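Home | Contents | Search
Print this page | E-mail this page

4.2 Gripper stalls

Of 230 glasses-case trials at Pemwood, 4 ended in a wrist fault while both arms were near the case.
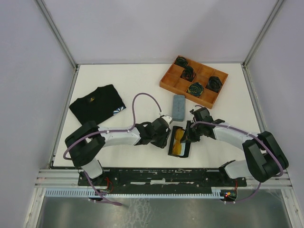

Figure 3. Both grippers at the open case, glasses inside.

The Drusten controller stopped one arm only — the other kept its last command. Yusuf cut power by hand. 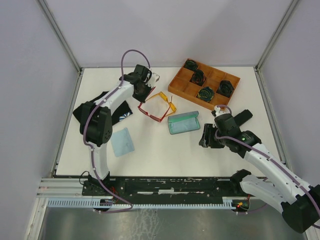
We now link the two stops, so a fault on either arm halts both. The fault itself remains unexplained.

Last updated: January 28, 2024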